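Veneo Listings – README

Veneo Listings is a set of short sales texts for small jewelry and things for the dressing table. The texts come from the shop pages of Jorgate and Pearce. We collected them in September.

Contents
1,775 texts in 36 categories. The test part has 1,000 texts, and the rest is for training. Each line has an id, a title, the text and a category.

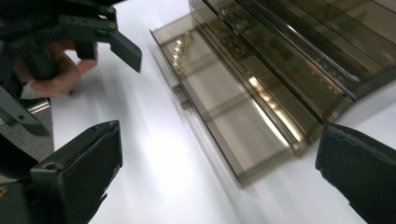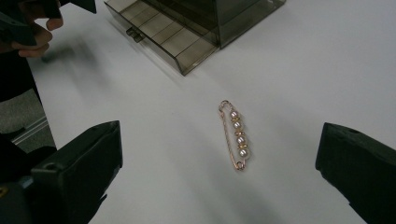 An acrylic organizer, and a safety-pin brooch with four pearls.

Prices and seller names are removed. Spelling mistakes are kept as the sellers wrote them – please do not correct them before you compare results.

Known problems
Some titles repeat with a different text. The category "other" is too wide, and we want to split it in the next version.

License
Free for research and teaching. For shop use, please ask the Promidby group first.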